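DELHAM, April 17, 2024 -- Termite season is getting close, and Flaseo is opening its free spring yard and foundation checks to every homeowner in Delham. The local pest control company tried the checks on a small scale in February, and the response was so strong that the whole town can now sign up!

Eastern subterranean termites live in the soil and travel to wood through pencil-thin mud tubes. They stay out of sight for most of the year. On warm spring days, often right after rain, winged termites leave the colony in swarms, and many people first learn they have a problem when they find a pile of small clear wings on a windowsill.

During the February trial, Flaseo technicians visited 253 homes. They found live termites at 11 of them and old, inactive mud tubes at 30 more. Most of the live activity was close to something easy to fix, such as mulch piled against siding, a leaking outdoor faucet, or firewood stacked along the garage.

"We loved doing these visits," the company said. "People walked the yard with us, asked great questions, and in a lot of cases moved the woodpile before we had even packed up the truck. We can't wait to meet the rest of the town."

Each check takes less than an hour and covers the outside foundation, crawl space openings, decks, fence posts, and any tree stumps within reach of the house. Homeowners get a written report the same day, with a simple sketch of the property showing any trouble spots. There is no charge and no need to sign up for treatment.

Where treatment is needed, Flaseo will offer Pledent, its in-ground bait station program. Stations are set in the soil around the home and looked at on a regular schedule through the year -- no drilling through patios or garage floors for the standard setup.

Homeowners who want to get a head start can do a few things now:

- Keep mulch and soil at least six inches below siding
- Store firewood off the ground and away from the house
- Clear gutters and point downspouts away from the foundation
- Save any winged insects or loose wings in a sealed bag for the technician

Sign-up is open at the Flaseo office on Dimitrov Street, by phone, or through the company website. Renters are welcome too, with permission from the property owner. The free checks run through May 31.

**About Flaseo**

Flaseo provides termite, ant, and rodent control for homes and small businesses in Delham and nearby towns.
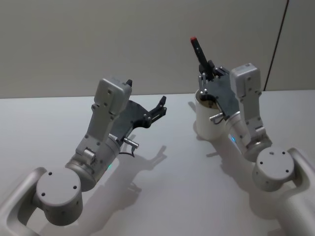

*Two robot arms over a white tabletop.*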